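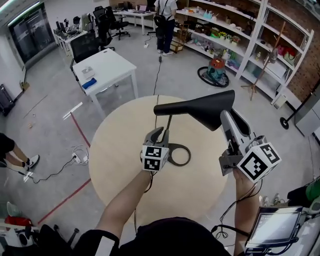
Black desk lamp, two grippers, round table.

2021-06-27

Okay, search index on the Damville intranet, round three. Editors still can't find anything they published after the move to the new Storko build, and the old pages turn up fine, so at least it's a consistent kind of broken.

Started with the reindex job because I was sure it was timing out. Nope! It runs to the end, says it's happy, and logs 270 pages processed. The page tree has 270 published pages. Then I queried the index directly and got 185 back. So 85 pages go in one end and don't come out the other, and there's not a single warning in the log (thanks for that, Storko).

Pulled the list of missing ones and they all use the Thygesen page template, the one with the coloured sidebar and the shared footer block. Had a look at how the body field is declared there. The old templates mark it searchable on the base class, and the Thygesen one overrides the property and doesn't repeat the attribute. I reckon the previous version read attributes up the inheritance chain and this one doesn't bother. Haven't found it in the release notes, but I only got through half of them before lunch.

Tried on the Trunden test box:
- put the attribute back on the override, rebuilt, recycled the app pool
- wiped the index folder by hand (the button in admin mode leaves the lock file behind, grr)
- ran the full reindex, 107 seconds

Count is now 268. Much better, still two short. Both of those have an empty language branch, so might be a separate thing altogether. Parking it.

Also bumped the query page size to 200 while I was in there, as the default was chopping off the long listings. Must remember to move that into config, it's hard-coded at the moment and I'll have forgotten by August.

Not on production yet. Want to check the permissions filter still behaves for anonymous users first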